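FOR IMMEDIATE RELEASE
May 14, 2022

Ermira Omerović Files as Independent for Giduvari County Council, District 2

GIDUVARI. Well, I did it. I walked into the county clerk's office with a folder full of signatures and a parking meter running outside, and I walked out as an independent candidate for the District 2 seat on the Giduvari County Council. No party line next to my name, and I like the look of it that way!

I've lived on the Golob side of the river for 17 years. In that time I've voted in every local election we've had, and most of them gave me one name to choose from. One! You could fill in the little oval or leave it blank. The two parties have split up the council map so comfortably that they hardly bother running against each other anymore, and then everybody acts surprised when people stay home.

The rules don't help. If you run with a party here, you need 20 signatures to get on the ballot. If you run without one, you need 400. Same seat, same pay, same folding chair in the same chilly meeting room. I asked the clerk's office why the numbers were so different and got a very nice shrug. (They really were nice. I have no complaint about the people at the counter.)

So the first thing I'll do if I'm elected is introduce a measure to make the signature count the same for everyone. I don't much care which number we pick. My second item is ranked choice voting for council races, so you can put the person you like best at the top and still have a say if that person gets knocked out. And I want council meetings moved to the evening. Right now they start in the early afternoon, when most of the people I know in Golob are at work or picking up their kids.

I've also got some things to say about the Todar Road bridge, which has been down to one lane since March. If you've sat there behind a gravel truck, you already know most of them. I'll be putting out a full transportation page soon, and yes, it will talk about the bus that skips the Gernico stop.

Diễm Bùi is managing the campaign, and she came to us from the tenants' association. "Ermira knocked on my door for a signature and stayed an hour talking about storm drains," Diễm says. "I figured anybody that interested in storm drains ought to be on the council." Ognjen Yordanov is keeping our books, and every donation we take will be posted on our site, including the five-dollar ones.

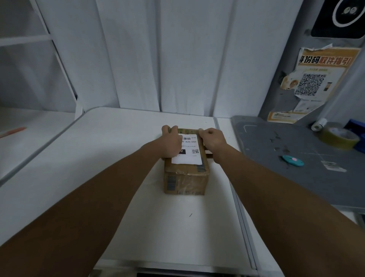
My campaign isn't taking money from any party, developer or county contractor, and I've signed a pledge saying so. That means we live on small donations and on people's time. It also means the yard signs and door cards get handled by whoever is at the table that evening, and a brown cardboard box with a shipping label and clear packing tape is what running for office looks like a lot of the time. If you want to carry some door cards around your own block, tell us which streets and we'll get them to you. You don't have to give a speech. A hello and a card will do fine.

I'd love to debate whoever the parties put up, and I've written to both county chairs to say I'll show up anywhere in the district, at any hour they like. The library has a room and so does the Gernico grange hall, and I'm happy with either one.

Reporters and neighbors alike can reach us through Qistina Santoso, press contact, at the Omerović for Council office on Todar Road. She'll set up interviews and send the full text of the signature measure to anyone who asks for it.

Paid for by Omerović for Council, Ognjen Yordanov, Treasurer.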